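Notas para la charla. Versión corta, 6 diapositivas

1. Empezar sin saludo largo. Preguntar a la sala quién ha visto una demo de robots que saliera mal. Esperar. A mí no me han enseñado ninguna, y llevo años yendo.

2. El caso: Nirkeck prepara lotes de material escolar. El proveedor, Cleston, prometió 800 lotes por turno. En marzo iban por 200. Decir las dos cifras despacio y callarme un momento.

Recordar que coger una caja de ceras parece fácil hasta que hay que programarlo. 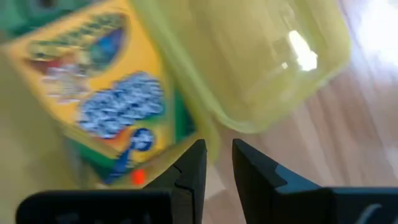

3. Lo que cambia para la gente. En la nave trabajaban 41 personas y siguen trabajando 41, eso hay que reconocerlo. Pero antes preparaban lotes y ahora vigilan, recolocan y apuntan fallos. Kiprono Shirima me lo resumió así: «Antes me cansaba la espalda, ahora me cansa esperar». (No leer la cita deprisa.)

Nadie les ha cambiado la categoría ni el sueldo. Si preguntan por la formación: una mañana, con un PDF en inglés.

4. Tijeras, ceras, recipientes translúcidos. Cada objeto se agarra de una manera y el folleto habla de «manipulación general».

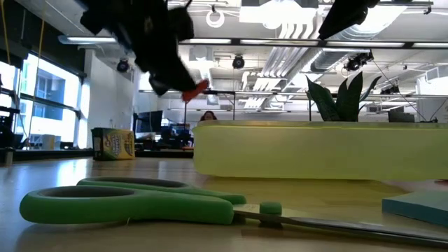

Thịnh Lò, de mantenimiento, lleva su propia lista de paradas, y no coincide con la del panel de Cleston. Contar que el panel no registra como parada lo que una persona arregla a mano. Aquí suele haber risas, seguir.

5. Objeción previsible: «esto mejorará». Puede ser. Pedir entonces la fecha y quién paga mientras tanto.

6. Cierre: qué preguntar antes de firmar. Quién cuenta los fallos y quién hace el trabajo que sobra. Si voy mal de tiempo, saltarme lo de Grarel y pasar a preguntas.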